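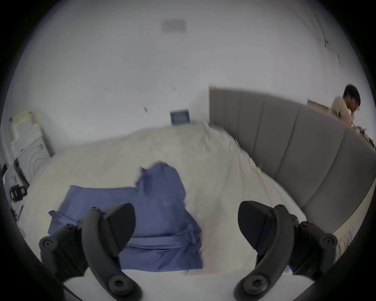 Stosgate Working Group on Good Practice for Hand-Held Gripper Recording
Minutes of the meeting of 2019-08-03, Brirnwood office

1. Opening and approval of minutes

The chair opened the meeting at 10:00. A quorum was present. The minutes of the February meeting were approved with one correction: in item 4, "operator" should read "site lead."

2. Matters arising

The revised consent form has been issued to all home sites. Miettinen reported that 2 sites were still using the old version. Both have been asked to replace it before their next session.

3. Draft rules, section 3: garments and bedding

The group reviewed the draft line by line. The following wording was agreed:

3.1 A garment task on a bed shall begin with both fingers open and the garment in view between or ahead of them.

3.2 Belts, ties and cords attached to a garment shall be noted in the task sheet, together with whether they are knotted at the start. A knotted belt is not a fault and need not be undone unless the task calls for it.

3.3 Small loose items on the bedding shall be removed before recording or listed in the task sheet. Zidorent asked that the word "small" be defined. The group preferred to leave it to the site lead.

3.4 Finger pads and joint screws shall be checked at the start of each session and after any drop.

4. Draft rules, section 4: other people in the room

Discussion was longer on this item. The draft required every person other than the operator to leave the room. Several members considered this unworkable in private homes. It was agreed that a person may remain if written consent is held, and that the person shall stay out of reach of the fingers while a task is under way. Recordings showing a person's face shall be flagged for review before release.

The question of children was deferred. Brirnwood will circulate a separate note.

5. Audit of submitted recordings

The audit covered 498 recordings, of which 123 were returned to sites for an incomplete task sheet. The most frequent omission was the starting state of the fabric. Members asked that the next audit report returns by site.

It was agreed that sites shall answer a return within 72 hours. Miettinen asked that its disagreement with this limit be recorded.

6. Actions

Stosgate: issue sections 3 and 4 as amended for comment.
Brirnwood: note on sessions where children are present.
Zidorent: revised task sheet with a line for belts and ties.
Miettinen: confirm replacement of old consent forms.

7. Any other business

None. The meeting closed at 12:15. The date of the next meeting will be sent to members in writing.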